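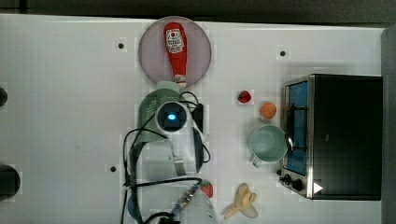 Clearing the Counter: Does a Fixed Place Save Time?

Our course text, by Katiyar, claims that tidying goes faster when each thing has a set place. We doubted it. Six of us cleared the same small counter 14 times, with ketchup, a plate and a toaster oven among the things on it. 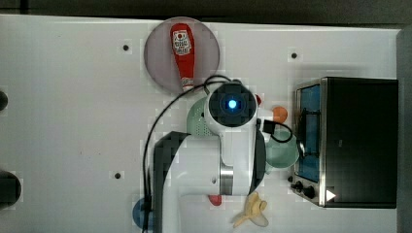 The ketchup caused most of the arguments. Two of us called it put away once it was on the plate. The rest did not. With the rule that loose, our times prove very little, and we would not repeat Katiyar's claim on this evidence.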